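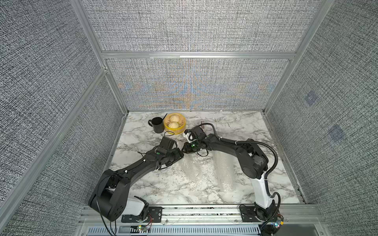

Two buns in a bamboo steamer, with a black mug and bubble wrap on the marble-patterned table.

Seon-mi Na wants me to believe that a bamboo steamer is the only pan a small kitchen needs. I have owned one for six years and used it maybe eight times, so I told her so before I had my coat off.

"Then you bought a bad one," she said. "Or you washed it with soap."

I had washed it with soap.

Na runs the mail-order side of Ahn, a kitchenware shop in Wanwood that sells steamers, mugs, rice bowls and not much else. She used to sell woks as well and stopped, she says, when the returns got silly. The steamers go out to customers all over the country, and the shop moved 286 of them last winter. I asked whether that was a lot. She thought about it. "For us. A department store would laugh."

My first problem with bamboo is the price. The shop's two-bun size is $25, and you can pick up something that looks very like it for a third of that. Na didn't argue about the looks.

"The cheap ones are stapled," she said. "Turn it over. If the band is stapled, it lets go when it gets hot, and then you have a hoop and a pile of sticks. Ours are laced and pegged."

And how long does a laced one last? "If you dry it properly, years." How many years? "I can't tell you that. Mine is old. It was my aunt's and she wasn't careful either." That was about as far as I got on the question of evidence, although I was allowed to hold the aunt's steamer, which had gone the colour of strong tea and smelled faintly of cabbage.

The second problem is the claim that steaming in bamboo tastes better. I have read this on the back of more than one box. Na's business partner, Si-eun Sun, came in from the stockroom at this point and turned out to be on my side.

"It doesn't taste like anything," Sun said. "People want it to taste of the forest. What it does is stop the lid dripping. A metal lid drips on your buns and they go shiny and sticky on top. Bamboo soaks it up. There's your whole reason."

Na disagreed, though not with much force. "There is a little bit of flavour."

"From your aunt's cabbage," said Sun.

They do agree on how to use it, and they are stricter than the leaflet that comes in the carton. Soak a new steamer in cold water for half an hour. Put it over water that is already simmering. Line it with paper or a cabbage leaf, leave a good gap between buns, and don't lift the lid. When the time is up, turn the heat off and wait a few minutes before opening. I asked what happens if you don't wait. "They wrinkle," Na said. I've had wrinkled buns and they were fine, and I said that too.

On mould she was more frank than I expected from someone with stock to shift. It will happen if you put the thing away damp, and in her view most of them are put away damp. She wants it left on its side near a window overnight. I don't have a spare windowsill, and I suspect plenty of her customers don't either. "Hang it on a nail, then," she said.

We also talked about bubble wrap, which I had come prepared to be cross about. Ahn's own leaflet makes a fair bit of noise about natural materials, and then the steamer and the mug arrive in plastic. Sun winced a little.

"We tried shredded paper. We sent out 330 parcels that way and got back a lot of mug handles in envelopes. Very polite notes." They now reuse whatever wrap comes in from their supplier in Zundthorpe, and local customers can bring theirs back to the counter. Do they? "Some do. Skoltotcombe people do, for whatever reason. They bring it folded."

Is that good enough? I don't think so, and I'm not certain Sun does. She said they would look at moulded card again in September, when the new cartons are ordered, and that it had been too dear the last time they looked. The leaflet, she added, was written before she joined.

I left without buying a steamer. Na gave me her instructions for getting the soap out of mine: steam it empty over plain water for 20 minutes, throw the water out, do it again. I have done it twice. It smells better. The band on the bottom, I now see, is stapled.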